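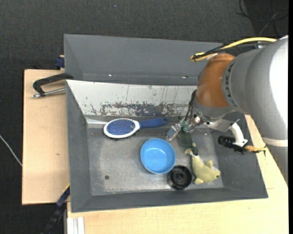
One visitor remarked at the first Gruvevel open day that a robot which can weld a car frame should have no trouble with a tub of household goods, and asked why each pick took so long. The remark was printed in the following year's program, and the answer to it became the standard opening of the talk given at the bin-picking station.

The Gruvevel Robotics Open Day is a yearly public event held in August at the Wodska Works in Gruvevel. It is run by Sesteck, a maker of control software for robot arms, which rents the ground floor of the building. The event consists of working demonstrations, short talks, and a guided walk through the test hall. Its best-known part is the Bugti demonstration, in which an arm picks mixed objects out of a bin.

Background

The Wodska Works was built as a pump factory and stood partly empty for several years after production moved out. Sesteck took over the ground floor for testing. The floor was leveled in the test hall, and the old loading dock was closed in to make a lecture room. The overhead crane rails were left in place and now carry lighting and network cable.

The open day began as an evening for local machine shops and was opened to the public in its second year. Attendance at the first public edition was 151. The most recent edition for which a figure has been released drew 605 visitors. Entry is free, but the guided walk requires a time slot, and groups are limited to 21 people by the width of the marked aisle.

The Bugti demonstration

Bugti is the in-house name for Sesteck's grasp planning software. It is not sold as a separate product. At the open day it is shown with a robot arm and a large gray bin set on a wooden tabletop. The bin is loaded with objects of unlike shape and surface. Items on view have included a paddle hairbrush, a round blue bowl, and a small plush toy, mixed with darker objects that offer less contrast against the metallic gray floor of the bin.

The software receives an image of the bin and produces a list of candidate grasps. Each candidate has a position, an approach direction, and a score. Candidates that would bring the gripper into contact with a wall are removed, and the highest remaining score is executed. If the grasp fails, the software takes a new image and starts over. No object models are loaded in advance.

Mixed objects are harder for this method than uniform parts. A bowl can be gripped by its rim, but its smooth interior gives few features from which to measure depth, and reflections can be read as edges. A hairbrush has a handle that is easy to grip and a head that shifts the center of mass away from it, so a grasp near the end of the handle tends to let the object rotate. Soft toys change shape under the fingers. They tolerate errors in position well, but a fin or tail may be gripped where the planner expected the body. Objects that touch each other are often treated as one until the first of them has been moved.

Walls are a separate problem. An object lying close to one can be reached only from a limited set of directions, and the wrist and its cables need clearance as well as the fingers. Sloping walls help, as objects tend to slide toward the middle.

A demonstration run lasts 30 minutes. Objects that have been taken out are returned to the bin by staff between cycles, with the arm stopped. Visitors may suggest a new arrangement but do not place objects themselves. Failed picks are not edited out of the run or repeated for the audience, and the operator reads the planner's score aloud before each attempt.

Other stations

Next to the lecture room is a force control station, where an arm traces the edge of a curved panel at constant pressure. A third station shows calibration. A test pattern is moved through the camera's view, and the resulting error is plotted on a wall screen. This station is the least visited, although the program notes recommend seeing it first, as both of the others depend on it.

In wet years the outdoor track for mobile platforms is closed. A short track was once laid in the lecture room instead, but this was given up when the noise disturbed the talks.

Safety arrangements

Visitors stand behind a floor line during all runs. Arms are operated at reduced speed, and an operator holds a stop switch at each station. Loose straps and lanyards must be removed before the guided walk. Children are admitted to the hall with an adult, except during the technical session at the end of the afternoon, when covers are taken off the controllers.

Reception

Comments left by visitors have mostly concerned the Bugti station. Teachers have asked for a slower explanation of how candidates are scored, and a printed sheet on the subject was added. Machine shop owners have more often asked about cycle time and gripper wear. Some comments criticized the long pauses between picks. Sesteck replied in the program that the planning time shown is the normal one and that the waiting periods would stay in.

See also

Bin picking
Grasp planning
Hand-eye calibration
Wodska Works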